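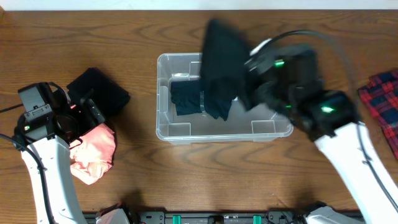 Storing Clothes Between Seasons

Most clothing damage in storage starts before the lid goes on. A sweater that goes away with a little food on the cuff in April can come out with a hole in the same place in October. The tips on this page cover washing, drying, folding, choosing containers, and finding a spot in the house that won't undo the work.

Wash everything first

This includes clothes that look clean. Body oil, deodorant, and clear drinks such as white wine or lemon soda don't show when they are fresh. They turn yellow or brown over several months and are hard to remove by then. Moth and carpet beetle larvae also go for wool that has been worn before they go for wool that has been washed.

Empty the pockets, close the zippers, and turn dark clothes inside out. Skip the fabric softener and the starch on this wash. Starch attracts silverfish, and softener leaves a coating that can yellow on white cotton.

For collars and underarms, rub in a little dish soap, wait 30 minutes, then wash as usual. Check the spot before the item goes in the dryer. If the mark is still there, treat it again. Heat will set it.

Dry cleaning should come out of its plastic bag the day you bring it home. Hang it in the open until the smell is gone.

Dry longer than you think you need to

Waistbands, pocket linings, and the double layer under a hood stay damp after the rest of a garment feels dry. Jeans are the worst for this. Take the load out, shake each piece, and lay it over a chair or a rack overnight in a heated room. If you pack in humid weather, run a fan in the room.

Down jackets need several low-heat cycles. Squeeze the baffles between cycles. If you can feel a lump, that section is still wet inside.

Let anything that has been ironed cool off flat before it is folded.

Sort before you fold

Make the piles by when you will want them back, with the first cold week in one pile and deep winter in another. Sorting by type of garment looks neater but means opening every bin in the house to get one person dressed for one cold morning.

Put these aside:

Anything missing a button. Sew it now, or pin the button to the care tag.

Children's clothes that will be outgrown by next year. Pass them on while they're in season for somebody.

Clothes you didn't wear at all this season. You can store them once. If they come out unworn a second time, they should go.

Anything with elastic that crackles when stretched. It will not get better in a bin.

Containers

Clear bins save time because you can see what you have. Low ones are better for clothes than deep ones, as the bottom layer doesn't get crushed and you don't have to dig. Measure the shelf before you shop, and remember to add the height of the lid and the room your hands need to get the bin out.

We have used the Joston low bins for years in the hall closet. The lids still close. We also had a set of the Tirnora soft zip bags, which are good for blankets and less good for shelves, since they slump when stacked. The zippers on those are coarse and will catch a knit if you overfill them, so lay a cotton sheet over the top layer before closing.

Cardboard boxes are fine for one move from house to house. For storage they take up moisture from a floor, and the glue draws insects.

Vacuum bags do a fair job with synthetic comforters and polyester fleece. Keep down, wool, and leather out of them. Down loses loft if it is kept flat for months, and leather will hold every crease.

Old suitcases are free storage. Wipe the inside, air it in the sun for an afternoon, and use it for the clothes you need least. Leave yourself a note on the calendar before a trip, or you will be emptying it onto the bed the night before a flight.

Keep white and pale fabrics out of direct contact with dark ones. New black and navy dye can rub off if the bin gets warm or damp. A sheet of plain white tissue between the two is enough. Newspaper is not a substitute, as the ink comes off too.

Folding

Put heavy things on the bottom: jeans, sweatshirts, thick cardigans. Shirts and thin knits go on top. Fold each piece to the same width, close to half the width of the bin, and you will get two even stacks with no wasted strip down the middle.

Sweaters should always be folded. A hanger stretches the shoulders, and the weight of the sleeves does the rest. Lay the sweater face down, fold the sleeves straight across the back, and fold up from the hem in thirds.

For pants, fold along the seams one leg over the other, then in thirds. If you are storing pants with a pressed crease, hang them by the cuffs.

Silky and slippery fabrics are a nuisance in a stack because they slide out sideways. Roll them around a sheet of tissue, or fold them inside a cotton T-shirt. Linen should be rolled. A sharp fold kept in linen for half a year weakens the fibers, and you may see a worn line there after a few seasons.

Stop filling when the clothes reach an inch below the rim. If you have to lean on the lid, take something out.

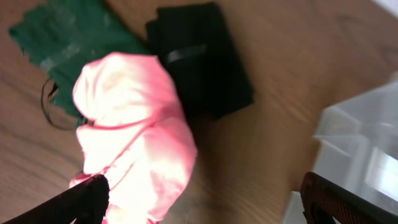 A reader wrote to ask whether satin pillowcases and robe belts can go in with the regular clothes, and added that hers always come out with creases that won't steam away. They can go in the same bin as long as they are on top and rolled. For creases that are already there, hang the piece in the bathroom during a shower, then press it on the wrong side with a cool iron and a dry cloth in between. Acetate satin can be marked by water drops, so keep it away from the tub itself.

Moths and other insects

Cedar blocks smell nice and do a little. They work best in a tight container and stop doing much of anything when the scent fades. Sand them lightly once a season to bring it back. Don't let the raw wood or any cedar oil touch the clothes, as the oil stains.

Mothballs work by filling a sealed container with fumes, and those fumes are not something to have in a bedroom closet. We don't use them. The smell can take months to leave wool.

The freezer is the better method. Seal the clean, dry sweater in a plastic bag, press out the air, and leave it in a freezer at 0 degrees for 3 days. A full week is safer for thick pieces. Let the bag come back to room temperature before you open it so that moisture forms on the outside of the plastic.

Vacuum the closet before anything goes back in, including the crack where the carpet meets the baseboard and the underside of the lowest shelf. Empty the vacuum outdoors.

Where to put the bins

An interior closet is best. Under a bed is next, if the bed is not over a heating vent. The attic is a poor choice in most of the country. Ours went up to 126 degrees one August, and a bin of rain jackets came down with the waterproof coating stuck to itself. Basements run damp. If a basement is all you have, keep the bins on a shelf at least 6 inches off the floor and away from the outside wall, and run a dehumidifier in summer.

A cheap humidity gauge is useful. We keep a small Cliria model on the shelf and look at it when we walk by. Below 50 percent is good. If it sits at 80 percent for days, move the clothes before you smell them.

Silica gel packets can be saved from shoe boxes and used again. Put them in a corner of the bin and keep them away from pets and small children.

Keep bins out of sunlight. Clear plastic does nothing to stop fading, and folded clothes fade in stripes along the exposed edges.

Labels

Write on painter's tape and stick it on the short end that faces out. List the person, the season, and the size. "Winter, kids, size 8" is more use than "misc. clothes." Tape on the lid is no help when another bin is on top of it, and lids get swapped.

When you take something out in the middle of the season, cross it off.

Taking things out again

Open the bins a few days before you need them. Hang or drape the clothes where air can get to them. A stale smell generally goes in a day or two. If it doesn't, tumble the item on no heat for 20 minutes with a damp washcloth, or just wash it again.

Fold lines come out of most knits with steam held an inch or so away. Don't press the iron down on wool ribbing.

Wipe out the empty bins with a cloth wrung out in warm water and a drop of dish soap, and dry them before the lids go back on. Nest them with the lids stored separately. A lid snapped onto an empty bin holds in whatever damp was left.

A few questions we get often

Can shoes go in with clothes? Put them in their own bin, with the soles cleaned and paper stuffed in the toes.

Do dryer sheets keep insects away? We haven't seen it. They can leave spots on silk.

Is a garment bag better than a dry cleaner's bag for a wool coat? Yes. Get a cotton one or use an old pillowcase with a hole cut for the hanger. The coat should hang with space on both sides, so don't wedge it against the closet wall.

What about the bins with wheels? The Pollock ones roll well on bare floors and badly on carpet. Check the height under the bed frame with the mattress on.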